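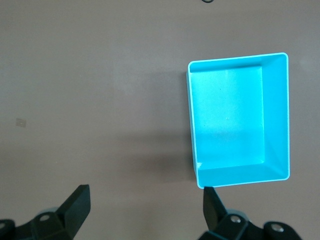
Wrist cam view, gripper open, turquoise bin on the table. Right fingertip is right at the bin rim.

Finger hits the bin rim on approach: how to find out why and fix it

Wrote this up on 27 April 2023 after the second bent fingertip. Covers the small arm cell with the wrist camera and the two finger gripper. If you have the older cell, the menus are different but the order of steps is the same.

What the fault looks like

Arm comes over to the bin, starts down, stops dead a little above the table. Controller says PROTECTIVE STOP, code 49 in our log. Sometimes no stop at all, it just shoves the bin sideways and carries on with a drop that lands on the table. That second one is worse. The log looks clean and you find out when parts are on the floor.

First time it happened to us we cleared the stop and hit resume. Don't. The arm still had the same target and pushed down again, harder. That's where bent fingertip number one came from.

Before you touch anything

1. Leave the stop active. Do not clear it yet.
2. Press the e-stop on the pendant. Yes, even though it has stopped already.
3. If a finger is pressing on the rim, don't yank the bin out. The joints can spring back a bit when the load goes. Hands out from under the wrist.
4. Save the log. On ours that's Menu, Service, Export. It only keeps the last 900 lines and homing writes a lot of them, so do it now.
5. Save a wrist camera still too. You want one with the gripper wide open and the bin in view. If it stopped with the camera too low to see much, get the still after you've jogged up.

Backing off

Release the e-stop, clear the stop, go to manual, speed at the lowest setting. Jog straight up in TOOL frame, not base. If the wrist is tilted and you jog in base you'll drag the finger along the wall of the bin. Go up until you have clear air between the tips and the rim, then stop. Now you can move sideways.

Do not use Home from down there. Home takes the shortest path and doesn't know the bin exists.

Look at the fingers

Bin away, gripper open all the way, e-stop in.

Check the screws at the base of each finger pad. A loose one lets the pad swing and then the tip is not where the controller thinks it is. Put a driver on every one. Don't go by eye, a screw head looks the same loose or tight.

Look at both pads from the side. On ours the pads should mirror each other when open. Lay a steel ruler along each. If you see daylight under the ruler, the pad is bent, swap it. Don't bend it back. We tried that with the first one and it cracked on the next shift.

Close the gripper by hand command and check the tips meet flat. If one tip leads the other you have a bent pad or a pad seated wrong on its screws.

If the fingers are fine, and mostly they are, go on.

Find out which of these it is

Cause A, bin has moved. Most common. Somebody lifts it out to empty it, puts it back a bit off, maybe turned a few degrees. The program goes to a fixed point and the fixed point is now the rim. Compare your still with a good one from when the cell was set up. Same wrist pose for both or the comparison is worthless! A bin that looks skewed may only be the camera angle, so compare with the old still and not with your idea of what straight looks like.

Cause B, the drop point was taught with the gripper closed. This got us. Lempi Aaltonen taught the point on a closed gripper because it's easier to see the center that way, and it ran fine for weeks with small parts. Then we changed to the wider Ivberg parts, fingers open wider to let go, and the outside of the finger came down on the rim. Point was right. Clearance wasn't. Always teach with the gripper as wide as it will ever be in the cycle.

Cause C, tool offset wrong. If you changed the fingers and didn't update the tool length, every point in the program is off by the same amount. Quick test: jog the closed tips down to your reference mark on the table and read the Z. If it differs from the number on the setup sheet, fix the tool offset and nothing else. Do not re-teach points to make up for it, you'll be chasing it forever.

Cause D, vision picked the wrong edge. Only if you run the bin finder. A shadow next to the bin can get read as the wall when the light comes from one side. Bring up the overlay, look at where the box outline is drawn. If it includes any of the shadow, that's your fault right there. Tag the log with Chu, that's the name of the vision job on our cell, so it gets found later.

Fixing A

Get the bin where it belongs and make it stay there. We use corner stops, screwed down, two opposite corners. Tape marks work for a day or so then they peel or people ignore them. Been there.

Fixing B

1. Open the gripper to the widest value used anywhere in the program. Search for it, don't guess.
2. Jog over the bin, well above the rim.
3. Rotate the wrist so the fingers open along the LONG side of the bin if you can. More room.
4. Center the pair of fingers, not the palm. Look at it from the side and from the front.
5. Come down slow until the tips are just over the rim. Check the gap on the outside of each finger. If you can't get a finger of your own between (e-stop in!!) it's too tight.
6. Save that as the approach point. Then go straight down to drop height and save that as the drop.
7. Set the move between the two as linear. A joint move will swing the tips in an arc and you can clip the rim even with both points good.

Fixing C

Put in the right tool length, save, reload the program, do the reference mark test again. Some versions keep the old tool until you reload. Ask me how I know.

Fixing D

Move or diffuse the light first. Then raise the edge threshold a little at a time. If it still grabs the shadow, turn the finder off and run fixed points with corner stops until somebody has time to do it properly.

Turn the contact limit down

Ours came from Nusgate with the force limit near the top of the range. For dropping small parts in a plastic bin you don't need that. Drop it until you get false stops on normal moves, then go back up one notch. With a lower limit the arm should quit sooner on a rim hit. It does not make the cell safe to reach into, that's a seperate thing, don't mix them up.

Test run

Empty bin, no part, slow speed, hand on the e-stop. 4 full cycles. Watch the tips, not the screen. Then 4 more with a part. Then speed up in steps. If it touches anything at any speed, stop and go back to the finger check.

After that, nudge the bin on purpose as far as the stops allow, and run slow again. If it clears with the bin at its worst position you're done.

Write it down

Put the cause letter, the still and the log in the cell folder. Our counter read 2480 cycles when the first hit came and I only know becuase it was on the log export. New pads are on order from Lokora, part goes by gripper model not by arm model, check which you have before ordering. I ordered the wrong ones in December.

Still to add: the menu names for the older cell.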